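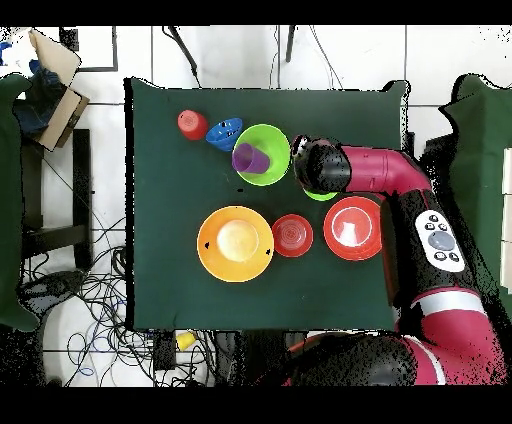 Um braço robótico e a sua mesa de trabalho, com pratos, taças e copos de plástico.

Início Ciência Máquinas Contas e Dinheiro Perguntas dos Leitores

Quanto custa pôr um robô a trabalhar?
Texto de Remigiusz Szulc
236 partilhas 4 comentários

Quando alguém quer comprar uma bicicleta, olha primeiro para o preço da bicicleta. Depois lembra-se do capacete, do cadeado e da bomba para encher os pneus. No fim, a conta é maior do que parecia na loja. Com um robô acontece a mesma coisa, e neste texto vou explicar como se faz essa conta.

A primeira pergunta é sobre o trabalho. O que queremos que o robô faça? Um robô que deve pegar em copos e taças precisa de um braço que chegue a todos os lados da mesa. Se o braço é curto demais, os copos do fundo ficam lá para sempre. Se é muito comprido, pagamos por um alcance que não usamos, e ainda precisamos de mais espaço na sala.

Para saber isto, as pessoas medem a mesa antes de escolher o braço. Vocês podem experimentar em casa: sentem-se à mesa, com as costas encostadas à cadeira, e vejam até onde chega a vossa mão. Esse é o vosso alcance.

A segunda pergunta é sobre o peso. Um copo de plástico vazio é leve, e uma panela com sopa é pesada. Cada braço tem um peso máximo que pode levantar, e o vendedor deve escrevê-lo no papel que se chama orçamento. Um orçamento é uma lista de coisas com o preço de cada uma. No fim da lista está a soma.

A terceira pergunta é sobre a mão do robô, que se chama garra. Muitas vezes a garra vende-se à parte! É preciso ler o orçamento com calma para ver se ela está incluída. Há garras com dois dedos, que apertam os objetos como uma pinça, e há outras que puxam o ar, como um aspirador. Para a borda fina de um copo, dois dedos são uma boa escolha. 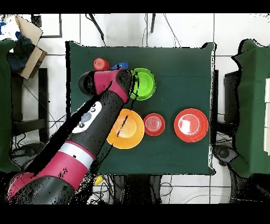 Leonie Rothe escreveu-nos que, na escola dela, a turma queria gastar todo o dinheiro no braço e só depois perguntou onde é que ele ia ficar preso. Ela aconselha a começar a lista pela base e pela mesa, e a deixar o braço para o fim.

É um bom conselho. Um braço que se move precisa de uma base firme, porque uma base leve balança e a garra falha o copo. A mesa também conta, e os cabos, e as tomadas, e o espaço livre à volta para as pessoas passarem com segurança.

Vamos fazer uma conta pequena. Imaginem que o clube de robótica Lurard já escolheu o braço e guardou mais 600 euros para tudo o resto. A loja Vasel pede 500 euros pela base, pela mesa e pelos cabos. Quanto sobra?

600 – 500 = 100

Sobram cem euros. Parece muito, mas o clube ainda tem de comprar os objetos para os treinos e uma toalha para a mesa. E deve guardar uma parte para as reparações. A esta parte chama-se reserva – é o dinheiro que fica quieto até alguma coisa se estragar.

Os objetos para treinar são a parte mais barata da lista. Taças e copos de plástico servem muito bem: são leves e têm cores fáceis de distinguir. Também é útil escolher tamanhos diferentes, para o robô praticar várias tarefas. Pôr um copo dentro de outro, por exemplo, é um exercício mais difícil do que parece, pois a garra deve descer direita e largar no momento certo.

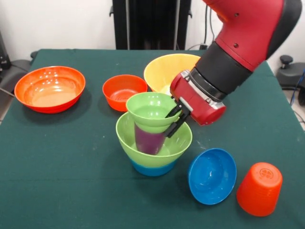
Falta ainda uma coisa que não se vê em nenhuma prateleira, e que é o tempo. Alguém precisa de montar o braço, ligar os cabos, ensinar os movimentos e arrumar tudo de novo quando os copos caem. Se essa pessoa recebe um salário, as suas horas entram também na conta. Os adultos esquecem-se disto com frequência.

Por isso, muitas equipas pedem mais do que um orçamento. Se a Vasel e a Saltura vendem braços parecidos, comparam-se as duas listas linha por linha: a garra, a base, a entrega, a garantia. A lista com a soma mais baixa pode ter menos coisas lá dentro.

Para fazer com um adulto: escolham uma tarefa da vossa casa, como levantar a mesa depois do jantar. Escrevam numa folha tudo o que um robô precisaria para a fazer, e ponham ao lado de cada coisa se é para comprar, para pedir emprestado ou se já existe em casa. Em julho vamos publicar algumas das listas que recebermos.

Partilhar Imprimir Comentários (4)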